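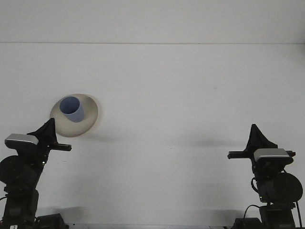 Scalp and hair are two different things, and most of this session hangs on that. The hair you can see is dead fibre, so we can coat it, smooth it and colour it, but we can't heal it. The scalp is living skin, with its own oil, its own moods and its own opinion of your client's shampoo! When you mix a treatment, keep liquid and paste apart until you need them: a light plastic cup and a shallow plate with a raised lip, like the blue and cream pair, will do nicely for practice at home. You don't need the salon kit to get the feel of it.

## Before you touch the bowl

Ask first, then look. How often do they wash? Any itching after colour? Have they changed brand lately? Write the answers on the Provside card (both sides, please, the back is where the useful bits go). Then part the hair in four and check the crown, the nape and behind the ears. Redness, broken skin or weeping means no treatment today, and a kind word about seeing a pharmacist or GP.

## The Niketti mask, step by step

1. Shampoo once, rinse, and towel until the hair has stopped dripping.
2. Weigh 70 g of mask for shoulder-length hair, 90 g for anything longer or very thick.
3. Work from the ends up to the ears. Stop there on fine hair.
4. Comb through with the wide comb, never the tail comb.
5. Rinse with cool water until the hair squeaks a little at the nape.

Step 3 is where the magic is. Go slowly, take small sections, and you'll feel the fibre change under your fingers – I still love that moment.

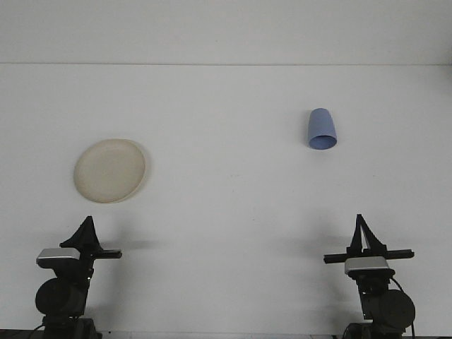 *Round, shallow cream plate on a white tabletop.*

## Scalp massage

Use the pads of your fingers, with nails well out of the way. Start at the hairline and move the skin itself, so you aren't just sliding over it. Small circles, steady pressure, and check in with your client early on. Some people adore a firm massage and some can't bear it.

## For next time

- Read page 266 of the Dadus manual, on porosity.
- Bring your own wide comb and a clean towel.
- Practise sectioning on the Maksymiv training head, damp and dry.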